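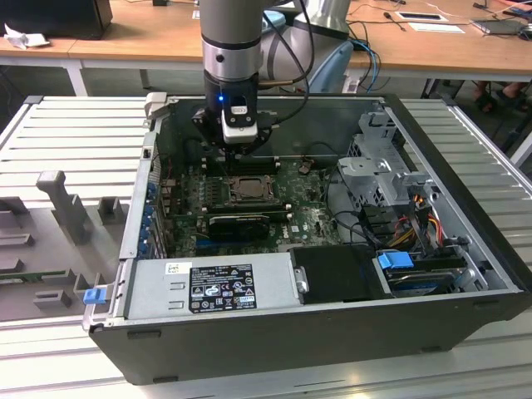

The arm over the old Dell tower, with the Skondico gripper fitted.

I've been wanting to write this one up since November, when the second gripper finally showed up and I could stop guessing from spec sheets. The question I had was pretty simple. If you want one arm to take apart a desktop computer, and you only get to bolt one hand onto it, which hand do you pick?

Quick background for anyone who hasn't been following along. Savita Prajapati and I have been working on a teardown bench for old office PCs. The dream is that you lay a tower on its side, take the panel off, and the arm pulls the parts in a sensible order: drives first, then cards, then memory, then the power supply. We're a long way from the dream! But we can now do enough of the individual pulls that comparing grippers makes sense, and I've had so much fun with it that I've let the planning software slide for weeks (sorry, Savita).

The two contenders are the Skondico, a black two-finger parallel gripper, and the Lestondale, which is also a parallel gripper but with longer, skinnier fingers and a lot less muscle. Both run off the same Tomar controller, so apart from swapping the hand and redoing the tool offset, nothing changes between runs. I did 50 attempts with each one on each part. It took forever and I regret nothing.

Let's start with drives, because that's where I expected a boring tie. The hard drives in this kind of case sit in a metal cage with blue plastic latches and handles, and whoever decided to make all the release points blue has my eternal thanks. The camera finds them right away, even with a bundle of power wires hanging next to the cage. Finding them and working them are two separate problems, though. You have to squeeze, hold the squeeze, and then pull straight along the bay without tilting. The Skondico was lovely at this. It got the drive out 43 times out of 50, and most of the misses were my fault for teaching the approach a hair too low. The Lestondale has the reach, but those skinny fingers bend when you squeeze hard, and once they bend the drive goes crooked and jams. I stopped counting near misses and just wrote "ugh" in the notebook.

So, Skondico wins, go home? Well, no. Memory sticks!

Memory is where I fell in love with the skinny fingers. The slots are packed close together, the clips at the ends are tiny, and there's a CPU socket right next door that you really don't want to drag a fingertip across. The Skondico's stock fingers are too fat to get between two sticks. I filed a pair down, and then I filed a second pair down because I'd ruined the first, and they still rubbed. The Lestondale just slides in, pinches, and lifts. It looks so gentle that Nisha Pandey, who came by to borrow a torque driver, stayed and watched for the better part of an hour with her coat on.

Graphics cards came out closer than I thought they would. The card is big and easy to grab, but the latch on the slot has to be held open while you pull, and neither hand can do both jobs. We're cheating for now with a little wedge that the arm sets down first and then picks up again later. With the wedge in place both grippers managed fine. I give the edge to the Skondico because it doesn't slip when the card sticks.

Then the power supply, which is the part I kept putting off. It's the heaviest thing in the case and it's smooth metal on every side you can reach. With bare fingers the Skondico lost its grip partway up more often than I'd like to admit, and it makes a horrible noise when it comes back down. Rubber pads fixed a lot of that. I cut them from a sheet of the stuff you put under kitchen rugs, glued them on, and went from dreading the power supply to sort of looking forward to it. The Lestondale I didn't even try past the first few pulls. The controller kept faulting on overload, and I'd like to be able to send that gripper back in one piece if it comes to that.

A few words on sensing, since Jitendra Semwal asked me in the comments last time. There's a small white module on the front of the gripper, and I'm using it for the last bit of the approach, after the overhead camera has done the coarse part. I can't say enough good things about having a sensor that travels with the hand. Shiny case interiors are awful for a fixed camera — every bend in the metal throws a highlight — and a lot of that trouble goes away when you look from close up and straight down. What still bites me is the cable. It has to loop down from the wrist with enough slack for a full turn, and slack is exactly what catches on a drive cage. I've tried clips, I've tried a spiral wrap, and for now I've just limited the wrist rotation in software.

Speed wasn't something I set out to measure, but people always want it. A clean drive pull takes around 20 seconds with either hand. I could push that. I don't want to yet, since every time I speed things up I end up debugging the speed and forget what I was testing.

On the controller side, the Tomar has been great with one exception. Switching tools means a full restart before it believes the new payload numbers, and if you forget (I forgot) the arm sags a little when you go to freedrive and you get a nice jolt of adrenaline. Vandana Uniyal has a script that checks the payload before it lets you enable anything. I've stolen it and you should write something like it for your own setup.

Where I've landed, for now, is the Skondico body with custom fingers: wide rubber pads at the base for the heavy stuff and a thin tip for memory. Renu Dubey is machining the first pair out of scrap aluminum and has already sent back my drawing with two dimensions circled and a question mark beside each. If those work I'll run the whole set of 50s again, plus a batch on the Bester vacuum cup that's been sitting in its bag all this time. I want to see what it does with the smooth side of a power supply.

If you've got a trick for card latches that doesn't need a wedge, please leave it in the comments. I'd love to stop carrying that wedge around.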